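Dandwood Clinical Methods Help
Home > Boards > Measurement and Agreement

ICC looks fine, Bland-Altman looks bad. Which one do I report for gastric emptying reads?
Status: open. Answers: 3. Last activity in October. 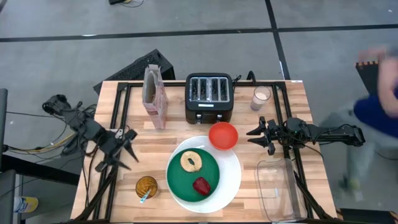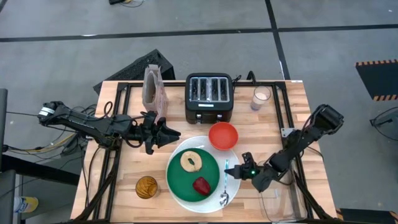
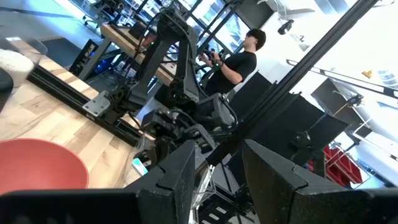

Filed under: Reader agreement, nuclear medicine, retrospective studies

cesetthorpe

I am working on a retrospective study of solid-phase gastric emptying scintigraphy in adults referred for suspected gastroparesis. The registry has 2,398 studies. For the reliability section, two readers independently drew regions of interest on a subset of 68 patients, blinded to the clinical report and to each other. The outcome is percent retention at four hours, using the geometric mean of anterior and posterior counts with decay correction.

The intraclass correlation is high and the lower confidence limit is also comfortable. When I plot the difference between readers against their mean, the points are tight at low retention and spread into a funnel as retention rises. The overall limits of agreement are wide enough that a patient near the cutoff could be called normal by one reader and delayed by the other.

A co-author wants to report only the ICC. The journal does not specify. Three things I need to settle:

Is it acceptable to give the ICC alone?
Does the funnel shape invalidate the limits of agreement?
In 36 of the patients there is also a second read by the same reader. Can I pool those with the between-reader data to get tighter intervals?

Software is R. I have not yet committed to a particular form of ICC, so advice on that is welcome too.

brala_stats

The two statistics answer separate questions, so a high ICC and wide limits are not in conflict.

The ICC is a ratio of between-subject variance to total variance. Your sample runs from patients with almost no retention to patients who have barely emptied. That makes the between-subject variance large, and the ratio will be high even if the readers disagree by an amount that matters clinically. Restrict the same data to patients near the cutoff and the ICC will very likely drop, although the readers have done nothing differently. The limits of agreement are in the units of the measurement and are not inflated by the range of the sample in this way.

Report both. Give the form of the ICC in full (model, type, single or average measures) with its confidence interval. If your two readers are meant to stand in for other readers, use two-way random effects, absolute agreement, single measures. The consistency version removes a systematic offset between readers from the error term. An offset is an error here because the result is compared with a fixed threshold. Do not use average measures unless the clinical value will be the mean of two reads.

On the funnel: the standard limits assume that the mean and standard deviation of the differences are constant across the range. Yours are not, so the limits will be too wide at low retention and too narrow at high retention. Options, in the order I would try them:

Log transform both reads, compute the limits, and back-transform to a ratio. Check the plot again afterward. Any zero retention values need a decision before you do this, and the decision goes in the methods. A small added constant can change the low end of the plot quite a lot.

Model the limits. Regress the differences on the means to get the bias line, then regress the absolute residuals on the means to get an SD that varies with the size of the measurement. For normally distributed residuals, multiply the fitted absolute residual by the square root of pi over two to get the SD. The limits are then a pair of lines that open to the right.

Note that retention is bounded at 0 and 100, so the spread may shrink again at the very top. A straight line for the SD will not capture that. Look at the plot before choosing.

Also report the classification result directly: a two-by-two table of normal and delayed by reader, with the raw agreement. Kappa can go beside it but should not replace it.

retention_curve

Just use the ICC. Every paper in this area reports it and reviewers know what it means. We submitted to two journals with ICC only and had no comments on it. The plot can go in a supplement if your co-authors care.

I would check the ROI template first. If one reader is including small bowel overlap in the late images you will get that kind of scatter and no statistics will fix it.

Šindelář-lab

Agree with brala_stats on the main points. Adding to the part about the 36 repeat reads, which was not addressed.

Do not pool them. Within-reader and between-reader differences have different variance components. The within-reader difference contains only repeat error. The between-reader difference contains repeat error from both readers plus the reader effect and any reader-by-patient interaction. Pooling mixes a smaller variance with a larger one and gives limits that describe neither. It also counts some patients twice as if they were independent, which makes the intervals too narrow.

Two acceptable routes:

Report them separately. Repeatability from the patients with a second read, reproducibility from the 68 using first reads only. Simple, and easy to check.

Fit one mixed model with patient, reader, and patient-by-reader as random effects, then build both sets of limits from the variance components. In lme4:

lmer(ret ~ 1 + (1|patient) + (1|reader) + (1|patient:reader), data = d)

With two readers the reader variance is estimated very poorly and may come back as zero. I would put reader in as a fixed effect and say in the paper that the results apply to those two readers. If you log transformed for the limits, fit the model on the same scale. Bootstrap by patient for the intervals, not by row.

State how the patients for the second read were picked. If they were chosen for being difficult, repeatability will look worse than it is in the registry. If they were simply the first ones on the list, say so.

The point above about bowel overlap is worth checking. Pull the largest differences and have both readers look at the contours together, but keep the original blinded values in the analysis. Corrected values can be given as a sensitivity analysis if they are labeled that way.

cesetthorpe

Thanks. Going with separate reporting and the regression-based limits. There are several exact zeros at four hours, so the log route was going to be awkward. The second reads were drawn at random within each reader's worklist and I will add that to the methods.

Related threads
Weighted kappa with unequal category spacing
Sample size for limits of agreement
Missing one-hour images in emptying studies: exclude or impute?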